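A day at the Urnell ground, and a long walk around the new stand

I've been to plenty of soccer grounds on match day and hardly any on a day when there's no match, so when Urnell put out word that they were opening the whole place up before the season, I had my name on the list inside of an hour. I went on July 30, 2019, drove over with a flask of coffee and a sandwich, and got there way too early. The parking lot was half dug up (they're laying new drains) so I ended up leaving the car behind the bakery and walking back along the river path.

Tickets were $8, and for that you got the tour, a cup of tea and a go at the penalty spot. Kids were free. I'd guess most people my age came for the dressing rooms and most people under ten came for the penalty spot, and the line for it went right along the touchline by lunchtime.

Our group was led by Waqas Ghumman, who played left back here for years and now runs the youth side. He talks fast and walks faster. We started in the boot room, which smells exactly the way you'd hope, and then went through to the home dressing room. It's smaller than I'd pictured from all those years of imagining the halftime shouting! The pegs have numbers but no names yet because the squad wasn't settled. Somebody asked which peg was Reda Lahlou's and Waqas pointed at the one nearest the showers. Lahlou has had it since he was a trainee and won't move, apparently.

The away dressing room got painted in June. It's a sort of pale green, very dull, and the benches are low. I sat down on one and my knees came up to my chest. Waqas swore blind that the benches were like that when the club moved in.

Then out through the tunnel and onto the track around the field. We weren't allowed on the grass itself, other than at the penalty area they'd roped off at the river end, and I can see why. It looked terrific. Samah Ait Brahim has been head of grounds for 4 seasons and she gave us the best twenty minutes of the day. She reseeds as soon as the last home game is over, keeps everyone off it for as long as the manager will put up with, and then starts cutting it down a little at a time. The goalmouth at the river end floods in winter and she's had it dug out and refilled with more sand this summer. A man behind me wanted to know what she feeds it and she gave him the full list, with dates. He wrote it all down on the back of his ticket. I hope his lawn's doing well.

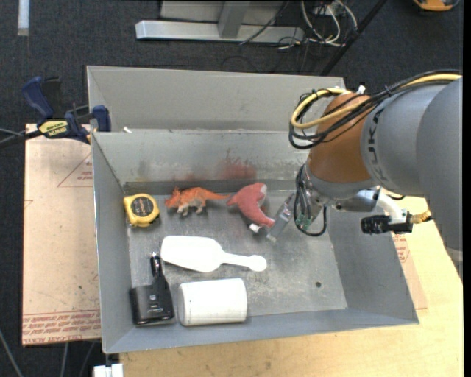
Can visitors still stand at the river end for league games?

Standing is allowed behind the goal at every league match, on the left-hand side as you come in from the river path. Cup games are all-seated this year, so for those you'll be moved over to the main stand at the same price.

The new stand is the big thing, of course. It's the one they've called the Prarkoro Stand, after the street that used to run behind it, and it holds 191 seats under a proper roof. I know that won't impress anyone who follows a big club, but if you've spent a January afternoon on the old open steps with rain going down your collar, you'll understand why people were going up there and just sitting. I tried the back row and the front row. The back row is better. From the front you lose the far corner flag behind the dugout, and I did mention it to Waqas, who said I was not the first.

Said Lahlou was up there doing a talk about the club's history, and if the surname sounds familiar, he's Reda's uncle. He had the program from the first cup run and passed it around, which made me nervous with all the ketchup about. His story about the replay at Dillis, when the team bus broke down and they got to the ground in three taxis and a bread van, took a good while and I'd have listened to it twice. They lost by 2 goals. He still thinks the second was offside and he acted out the whole move for us between the rows of seats, playing both the striker and the linesman.

Lunch was in the clubhouse, where the pies had run out before our group got there, so I was glad of the sandwich. The tea was good and strong. I got talking to Rania El-Sayed, who coaches the girls' under-twelves and had brought the whole team along. They've been training on the school field and will be getting the small side pitch here from the fall, with lights. She was over the moon about it. Two of her players beat the volunteer keeper in the penalty contest, low and to his right both times, and I have to report that I did not. Mine went straight at him — he barely had to bend.

A few small grumbles. The sign for the restrooms sends you to a locked door. The shop didn't have the new away shirt in anything bigger than a medium, and the girl at the till didn't know when more were coming. And I would have liked to see the press box, but the stairs were roped off and our group got hustled past.

If they do it again next summer, go early, take the first tour and bring your own lunch. Park by the bakery. The river path is a nicer way in than the main road anyhow, and you come out right by the turnstiles. Season tickets were on sale at the table by the gate and I'd told myself I'd think about it overnight. I bought one on the way out, back row, Prarkoro Stand, next to the stairs.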